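The man who taught a robot to mind its own rack

Interview, May 12, 2020

The workshop at Sivcombe has a kettle and a sign-in book, and until recently it had a single member who thought what the place needed was a robot that could look after a server rack. He has asked to go without a name, on the grounds that his employer also owns server racks and might get ideas. We spoke by video, with him in his spare room in Lomolthorpe and a clothes horse behind him.

He began the project last August, after the workshop's own network cupboard overheated while everyone was at the pub. "I thought, there ought to be something in there that can push a unit back in, or pull one out, without me having to drive over in my slippers," he says. "A sensible person would have bought a fan."

What he did was spend 14 evenings drawing a rack. The whole build lives in a simulator for the time being, and he is touchy about the word "game". The room is modelled, and so are the arm and the gripper and the rack, right down to the screws. I asked whether the screws do anything.

"No. They're very good screws, though."

He calls the project Cloterbridge, after a village he once got lost in. The idea is simple enough to explain over a pint and has so far resisted being done. The arm comes in from above, brings its fingers level with the equipment at the top of the rack, and gets hold of whatever is sticking out. The difficulty is all in the last bit. Come in too high and the fingers close on air. Come in too low and they meet the post, which in a simulator makes no noise at all, and he says that's worse.

"In real life you'd hear a crunch and you'd know. On the screen it just sort of leans on it, quite politely, until you notice the numbers have gone silly."

He has run the approach 300 times, and keeps a notebook of the failures in three colours of biro. Green is for near misses. Red is for contact where there shouldn't be contact. Blue is for the times he forgot to press start, and there is more blue than he'd like printed.

The approach itself is cut into 4 stages, and the one he's fondest of is the third, where the gripper has turned side-on and is meant to slow right down. For weeks it didn't slow down. He had typed a speed of 60 into a box that was expecting something a good deal smaller, and the arm went through the rack like a man late for a train. "No damage," he says. "You press reset and it's all back, screws and everything. I've never had a hobby that forgiving. I used to do pottery."

While we talked he sent over what he had up on his other screen, with a note that said only "fingers by the top units, wish me luck".
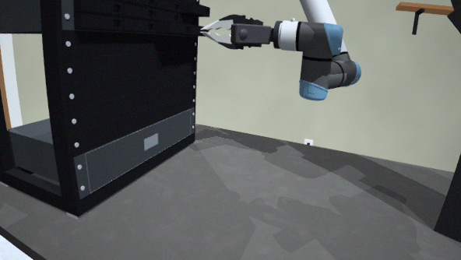
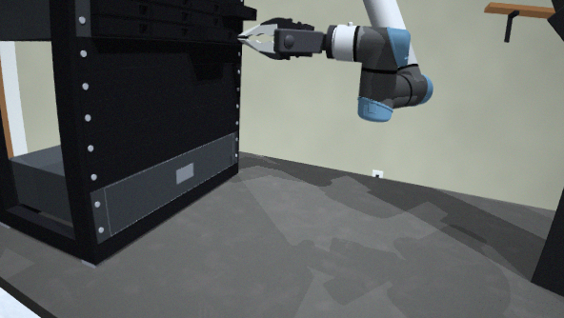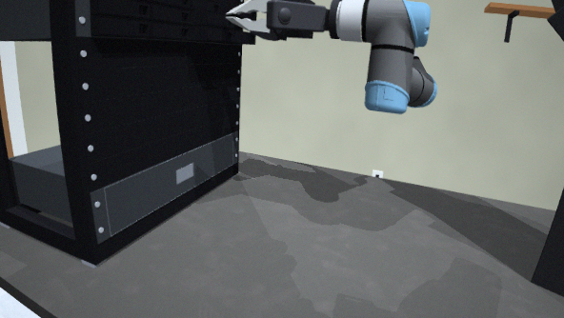
I asked when Cloterbridge would meet an actual rack. There was a pause, and the clothes horse shifted slightly. The workshop has been shut for weeks, he pointed out, and even when it opens he'll need to borrow an arm, and the only people he knows with one to lend are Kontogiannis, a small firm that makes jigs and fittings and has so far replied to his emails with great courtesy and no arm.

"They asked what it was for. I told them. Then they asked again."

He isn't put off. The lockdown has given him more evenings than he knows what to do with, and he has been using them to fuss over the floor. The first version was one flat colour and it bothered him. The present one is blotchy, in several greys, and he admits it looks a bit like army surplus. His wife has suggested that a person with that much time might look at the floor in the hall.

Does he think it'll work? He considered this for longer than I expected.

"The reaching works, mostly. The pulling I haven't really started on. Pulling's where you find out what you got wrong about weight, and I've been guessing at the weights." He picked up the notebook and leafed through some green. "I did weigh one proper unit, before they shut the workshop. On the bathroom scales. I had to weigh myself first and take it off, and I didn't enjoy that either."

The next job on his list is a second approach from the open side, so that the arm could in theory get at the box down at the bottom. He has put it off twice. He'd also like the workshop to know that the real cupboard still hasn't got a fan, and that he is happy to put a tenner towards one.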